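Mavley two-finger gripper with wrist camera: two months in

I have wanted a decent parallel gripper on our bench arm for ages, and when Mirsad Dimitriou offered to pass me the Mavley he had bought and hardly used, I said yes before he'd got to the price. It has been on the arm ever since, through July's heat and all. I still look forward to switching it on in the morning, so take this as a review by somebody who likes the thing very much and has also sworn at it.

A bit about what I do with it. We work on picking up soft, awkward, everyday goods: bags, pouches, hats, anything with a strap. Boxes are easy and most grippers on the market will pick up a box. A fabric bag sags when you touch it, the handle is never where it was a moment ago, and dark cloth gives a camera very little to work with. Before the Mavley we had the Brillus, a perfectly sound unit with short, thick jaws, and I'll compare the two as I go along.

Fitting it took me an afternoon. The plate lined up first time (hooray), the cable is long enough to reach past the elbow without pulling, and the camera was already sitting on its bracket at the wrist. The controller found everything after one restart. The printed guide is thin and seems to have been put together in a hurry, but Zofia Brzozowska wrote up her own notes on the settings and shared them with our group, and with those to hand I had the fingers opening and closing before tea.

The fingers are what I'd pay for. They're long, matte black and narrow at the tips, and that narrowness matters so much with straps! With the Brillus I had to come in from the side and hope. Here I can bring the tips down on either side of a flat strap and close gently, and the rest of the bag is left alone. The matte finish is a blessing too, as shiny jaws used to throw bright spots all over our pictures.

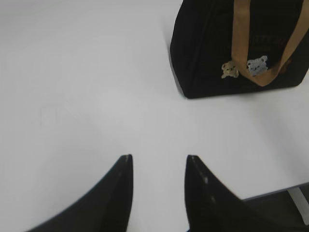

Lining up on the bag with the two little bears, fingers open.

That bag is one of my favourite test pieces, by the way. The tan strap is easy to pick out against the black cloth, and the bears give you something small and pale to aim by. I set myself a run of 80 tries at the strap, moving the bag a little each time, and the Mavley missed 15. I was delighted. Most of the misses came when I let the arm approach too steeply and one tip pressed on the cloth before the other had got past the strap. Slowing the last bit of travel helped a good deal, and so did starting with the fingers a touch less open than the guide suggests.

Grip strength goes up in steps, and I'd have liked finer ones at the soft end. Step two is right for ribbon and thin webbing. Step three is already more than I want on anything delicate, and there's quite a jump between them. Halina Rutkowska, who has the same unit with the Mustonen controller, tells me she gets a smoother range out of it, so if you already own a Mustonen you may not notice this at all. I'm on the stock controller and I do.

Noise is low, a short whirr and a click. The fingers come off with a pair of screws each, and swapping them takes less time than finding the right key in my drawer. 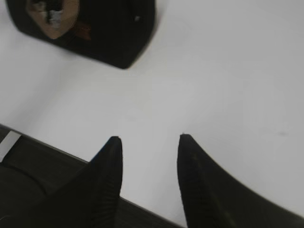 CAMERA AND VIEW

Now for the part I was most curious about. With the camera at the wrist, both fingertips stay in the picture along with whatever is ahead of them, and you always know where your tips are against the table. I can't tell you how much time this saves when you're driving by hand. Our old overhead camera lost sight of the tips every time the arm leaned across.

It isn't perfect. You get a certain softness in some pictures, and on our white table things can go rather flat and grey. Black goods are hard work: the shape of a bag is clear enough from one spot and then, a little further round, it could be nearly anything. I now take a look from two places before I commit to a grasp. The housing also fills a fair bit of the lower part of the view, so if your target slips down there you'll need to back off and come in again.

Zbigniew Rutkowska swears by the Zasstead camera on his own arm and he may well be right that it copes better with dark cloth. It sticks out further, though, and I'd knock it on something within a week.

Would I buy the Mavley again? Yes, and I'd get spare fingertips with the order this time. If you mostly handle rigid parts, the Brillus is sturdier and will do you nicely. For straps, handles and floppy things I'd go for this one every time. Next on my list is a set of softer pads that Hubert Sowa has been cutting for his own gripper, and I'll add a note underneath once I've given them a proper go.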